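Updated 7 November 2021. Bit rushed, will fix the formatting later.

# Drawer boxes - your questions

**What do you mean by a drawer box?**
Cardboard box, one drawer, slides out the front. Sits on a desk or a shelf. Not the big flat-pack units, those are on the Rebane page.

**What sizes are there?**
Two. The Prulcombe is the small one, for a desk. The Curgate is deeper and a bit taller, better on a shelf. Same colours in both.

**How much can I put in one?**
Light stuff. Pens, sticks, glue, tape, stamps, loose batteries. We say 2 kg tops for the Curgate, less for the small one. It's cardboard. Please don't send us photos of it holding a drill.

**The drawer sticks. Faulty?**
Usually not. Check in this order:

- nothing poking up over the top of the drawer
- folded flaps inside the box pushed right back
- box sitting flat - a bowed shelf will pinch it

Still stuck, rub a candle stub along the bottom edges of the drawer. Works a treat. If the side is actualy creased, email us and we'll post a new sleeve.

**Can I leave it pulled out while I sort?**
Yep, that's how we'd do it. Box up against the wall so it can't slide away from you, drawer open towards you, small bits spread out in front where you can see them. Then in they go.

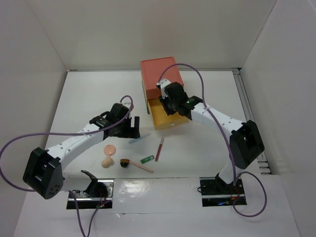

*Salmon-red box with the yellow drawer open, small bits still out on the table.*

**Do I need dividers?**
Up to you. For long thin things, no, just lay them all the same way. For beads, screws and the like, yes. The Udov insert fits the Curgate only. For the Prulcombe cut your own from a cereal box, 55 mm high is about right.

**Can I mix the colours?**
Yes. Box and drawer are sold seperately so pick whatever. Drawers swap over between boxes of the same size.

**Can I stack them?**
Two high, fine. Three if the bottom one's empty-ish. Heavier one always goes underneath.

**How do I clean it?**
Dry cloth. A rubber takes off pencil marks. No sprays, no wet wipes, the corners go furry.

**Will it fade?**
A bit, in full sun. Keep it off the windowsill. Reds go first.

**Are they ok for schools?**
Lots of classrooms use them. Orders over 47 boxes come flat in cartons and you fold them yourselves - allow a couple of minutes each, quicker once you've got the knack. Labels come in packs of 100.

**Can I recycle it?**
Yellow-lid bin, flattened. Peel off any tape first.

**When's the green back?**
Sold out in September. More on the way, no date yet. Email us and we'll put you on the list.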